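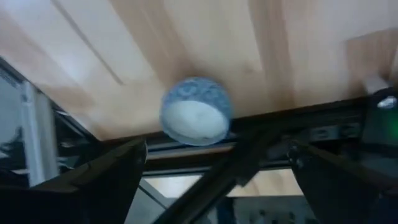

The color field in Skovine should stay a repeatable field with a part qualifier, and I would like us to settle that before the export format is frozen, as three separate questions in the thread depend on it. A single value works for a plain white plate or a gray folding chair. It fails for any item with more than one surface that a borrower would describe. The bowl at the top has a blue-and-white pattern on the outer wall and a white interior, and under the proposed single-value rule a cataloger has to pick "blue," "white," or "multicolor." Each is defensible, and two people on the same desk will choose differently. With the qualifier it takes three entries (outside/blue, outside/white, inside/white), and a search on either color finds the record.

Replies to Thirumalai inline, then a proposal at the end. I have trimmed the parts of the message that were already answered.

On 25/09/2018, Thirumalai Rai wrote:

> I have been through the draft schema and tried it on the kitchen section of the Trelton catalog, which is 86 records. Most of it loads without trouble. The repeatable color field is the main exception. The CSV importer takes only the first value and drops the rest with no warning, so anything exported and reloaded loses data.
>
> I suggest we make color a single value with a fixed list, and push everything else into the free-text description. It is simpler for the desk and simpler for the importer.

The importer behavior is a bug and should be treated as one whatever we decide about color. Silent loss on reload affects every repeatable field, including alternate titles and accessory barcodes, where the damage is worse. If we shrink the schema to fit what the importer happens to do today, the same argument will come back for accessories next month.

The cause is easy to find. The reader splits each row on the column delimiter, then takes everything up to the first pipe as the value. The writer joins repeated values with a pipe. The two were written at different times and the reader was never updated. A correct reader splits on unescaped pipes and passes a list to the record builder, which already accepts one. I have a patch for that and will send it separately so that it can be reviewed without the rest of this discussion attached.

The patch also changes the default for malformed rows. At present a row with an unterminated quote swallows the rows after it until the next quote appears. I would prefer that the importer stop, print the line number, and load nothing. A partial load is hard to undo if the desk is open and loans are being written to the same tables.

> There is also the question of what the fixed list contains. The Nair branch uses 23 color terms and Trelton uses 8. I do not see how they merge without someone retyping one side.

No retyping is needed if the terms are stored as codes with a parent. Trelton's list is almost entirely made up of parents already. Nair's terms can each point at one of them: navy and sky both go under blue, cream goes under white, and so on. A search on the parent returns the children. A search on the child returns only the child, plus nothing from Trelton, and that is the correct result because Trelton never recorded the distinction.

There are a few terms that do not have an obvious parent. Teal is the usual one. I would assign it to green and move on. The choice has to be written down in the vocabulary file so that it is made once, and it can be changed later without touching any item records, given that those hold only the code.

"Multicolor" is in both lists and I want it removed from both. It means "the cataloger stopped here." It groups a striped beach towel with a box of mixed building blocks, and a borrower searching for either gets the other. Existing records that carry it can be mapped to a code called "unspecified" and cleaned up as items come back across the desk. We should not block the release on that cleanup.

> The same thing comes up for material. Some records say "ceramic", some say "stoneware", some say "pottery", and some have the maker's name in the field. Should we do anything about those now or leave them?

Use the same mechanism, with one restriction. Material terms should be no more specific than the person at the desk can verify by looking at the thing or reading its label. "Ceramic" is safe. "Stoneware" is a claim about composition and firing, and in most cases it was copied off a box that has been thrown away. I would keep existing specific terms where they are, under the general parent, and ask for the general term on new records unless there is printed evidence.

Makers' names in the material field are a separate problem. They can be moved by script to the maker field if that field is empty. If it is not empty, the script should write both values to a report and leave the record alone. I ran this as a dry run on the Trelton export and it did the right thing on the rows I checked by hand. It has not been run on Nair, where the export has a different column order and no header row.

> On part names, I could not find where they are defined. The draft says "part: optional, see table" but there is no table.

Correct, the table was left out of the draft. It went missing when the document was moved from the old wiki. The intended contents, as far as I can reconstruct them:

 code label applies to
 out outside containers, bags, clothing, cases
 in inside containers, bags, clothing, cases
 lid lid containers
 hnd handle tools, bags, cookware
 bas base appliances, lamps, furniture
 cov cover books, cushions, instruments

The "applies to" column is advisory. It controls which parts the entry form offers first and has no effect on validation. I considered enforcing it and decided against that after looking at the musical instruments, where nearly every part code is legitimate for some item.

If no part is given, the color is taken to describe the whole item. That makes every existing single-value record valid without conversion, which was the reason for making the part optional to begin with. An implementation that does not understand parts can ignore them and will still get a usable list of colors.

> Finally, labels. The Wavus printer has a limit on line length and truncates the second line. With repeated values we will run over it constantly.

The label should not carry color at all. It currently prints title, barcode, color, and shelf, and color is there only because the template was copied from the clothing section. In the other sections the person holding the label is also holding the item. For clothing I would keep the first color value and drop the rest, which fits in the space and matches what is printed now.

There is a related point about ordering. If the first value has special status on a label, then the order of values becomes significant and must survive export and reload. The patched reader preserves it. The database does not guarantee it, as the color table has no sequence column. I propose adding one. It is a small integer, defaults to the order of entry, and costs nothing we would notice at our size. The web form will need an up and down control eventually, but deleting and re-entering a value will do for the first release.

Proposal, for comment:

1. Color stays repeatable, with an optional part code.
2. Color and material terms become codes with one optional parent each. No term may have two parents.
3. "Multicolor" is retired and mapped to "unspecified."
4. A sequence column is added to every repeatable field, color included.
5. The importer is fixed to read what the exporter writes, and to stop on malformed rows.
6. Color comes off the label template everywhere except clothing.

Items 2 and 4 need a schema migration and should go in together. Item 5 can be merged at any point and I would like to see it merged first — the migration test relies on a clean round trip, and at the moment there isn't one. Item 6 is a template edit and can be done locally by each branch.

I have not dealt with size. The draft has height, width, and depth in centimeters plus a free-text field, and the free-text field is where most of the existing data lives. It includes values such as "small," "fits 2 people," and "see box." I don't think we can do anything useful with it before March, and I would leave the field exactly as it is, unindexed, until someone has time to go through it.

Thirumalai, could you resend the Nair export with the header row included? The copy in the shared folder starts directly at the data, and two of the columns are both four-digit numbers that I can't tell apart. One is presumably the shelf and the other the replacement cost.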